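The Pimwood Requisition

The request came in at 3521, freight included, and the annex at Treltmont had authority to approve 40. Anything above that went to Pruvik, where requests were read in February and answered when the roads opened.

I had written it four times. Line 1 was a replacement arm. Line 2 was a spare rod, same length as the one in service. Line 3 was a maintenance contract, which I knew they would strike, and which I had put in so that they would have something to strike.

The reviewer's reply ran to two sentences. Describe the present duty of the unit. State why the duty cannot be done by hand.

I went down to the bench to write the answer there. The unit was called Min, after a label on its first crate that had torn after three letters. 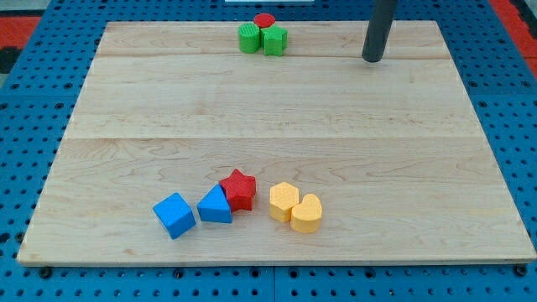
Capital Equipment, Bench Class

Present duty: moving shape blocks across a board. Sorting is by color or by form, as instructed. The blue cube and the yellow heart had been near the front lip when I sat down, the green cross farther off, with the rod over the far plank. I put none of that in. Pruvik did not fund hearts.

For the second sentence I wrote that the duty could be done by hand, and that it had been, for 61 days, by me - the logs were attached. My error rate was lower than Min's in the first week and higher in every week after it. I gave the hourly cost of each of us in adjoining columns.

The approval was in the tray when the roads opened. Line 3 had been struck. Lines 1 and 2 were granted in full, to be charged against the salary of the operator, Pimwood annex, position no longer required.

I signed for receipt and entered the delivery date on the planning sheet.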